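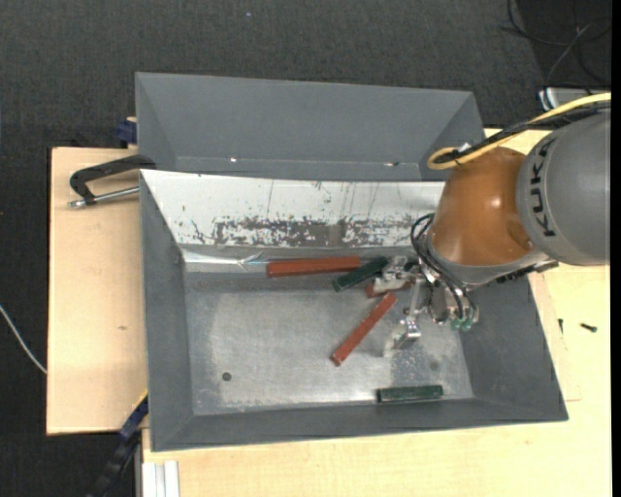 3.2 Bins, blocks and the packing task

Figure 2. Work area with the two gray bins on the wooden surface. Red and dark green bar-shaped blocks in the front bin.

The packing task uses plain open bins and bar-shaped blocks, nothing else. Bins are from Zosen, gray, same model throughout. Set one behind the other on a light wooden work surface, carpet on the floor. We tried smaller bins early on (the Lurnis trays) and dropped them - long blocks wedged across the corners and a whole session was lost to freeing them.

Blocks come in several lengths. Colors are red and dark green in the set reported here. Color carries no meaning for the task, it only helps the annotators tell neighbors apart when two blocks touch end to end. Which they do a lot. Long blocks tend to settle flat along the bin wall, short ones end up propped on whatever is under them, and a tilted block is the hard case in nearly all of our counts.

Layouts were made by tipping the blocks in from a Darnico tub, no rearranging by hand afterward. A layout was thrown out only if a block landed outside the bin. In total 3,152 layouts, recorded over 11 weeks ending in October. Each was given one of 4 labels: flat, leaning, stacked, or crossed. Where two labels fit we kept the one higher in the bin, folowing the Chong protocol.

Flat layouts were the most common and also the least intresting. Leaning was next. Crossed was rare, and mostly from the longer pieces - see Section 4 for the breakdown by length. Annotators disagreed most on leaning versus stacked, especially with a small tilt. We re-labeled those in a second pass, 12 layouts per sitting, same two people. Remaining disagreements are left in the data and marked as such.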